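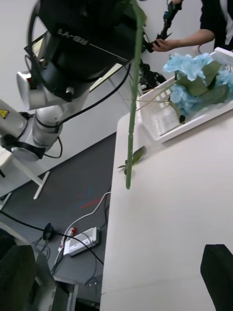
*A green artificial stem over a white table.*

I've spent most of this year on one missing person case, and I can tell you the part I dream about is the parking lot at Prestmont. It's a gravel pullout at the head of the canyon trail, with room for maybe a dozen cars if everyone behaves. A hiker's hatchback sat there for four nights last November before a delivery driver thought it looked odd and called the county.

Four nights! I've walked past cars like that my whole life and never given one a second look.

I drove up the morning after the call came in, and by then there were 60 searchers at the trailhead, stamping their feet and drinking terrible coffee out of the back of a van. The sheriff's office had split the canyon into squares on a paper map (paper, because the phone signal quits just past the gate). Each team got a square and a radio. I got a folding chair and a firm request to stay in it, which I managed for most of an hour.

What I remember is how boring it was, and I mean that kindly. People walked slowly. They looked under things. Somebody would call in a scrap of fabric, everyone near the radio would go stiff, and then it would be an old feed sack. The search went on for nine days and covered 3,000 acres, and the family sat in the Jonent community hall the whole time, eating casseroles they didn't want.

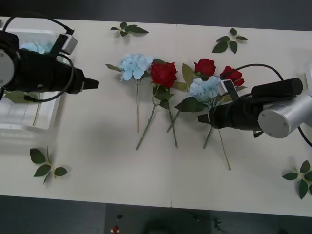 ## The second search

The official search ended on day nine, and that's usually where reporters like me go home. I did go home. Then a cousin of the missing hiker emailed to say a group was still going out on Saturdays from Dlamini, the next town over, and did I want to come along.

So I bought better boots. There were 11 of us that first time, and we worked the creek below the old Jokent mill, which had been marked as covered back in the fall. The county says it was. The family says two people with flashlights at dusk isn't covered. I've read all 122 pages of the search log and I still can't tell you who's right, but the entry for that stretch is one line long.

The county has since agreed to bring dogs back once the creek drops. The family has put up 400 new flyers, with a newer photo and a bigger phone number. I'm going again this Saturday, and I'm bringing my own coffee.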